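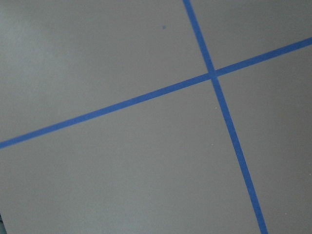
Page 5

Speaker notes, Plodance site meeting, October 2024
Talk: Sota Yoshida

Start with the surface. Blue tape on gray, two strips crossing. Daichi Imai's packing team at Malhotra set their work by marks like these before the arm came in, and they still do. The arm is taught from the crossing.

Give the numbers once, slowly. 2879 orders went through the cell in March. 337 of them were sent back to a person. Say that those 337 took up most of the shift's attention, and wait for questions.

Then the jobs. There were 8 packers on the line. All 8 are still employed, but 5 now do checking and restocking. Pay grade did not change. Two people asked to go back to hand packing and Daichi agreed.

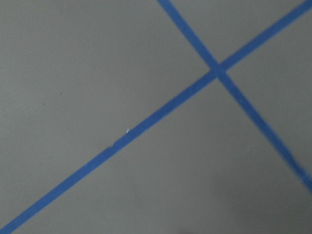

What people complained about was pace. On the old line you could slow down for a minute and catch up later. With the cell running, the next tote comes when it comes. We added a pause button at each station in the Flevov build, and the supervisors do not get a report on who presses it.

Training: half a day was too short. Ask for two full days, paid, before the Liter line is switched over.

Leave ten minutes for the floor. Daichi takes the questions on shifts.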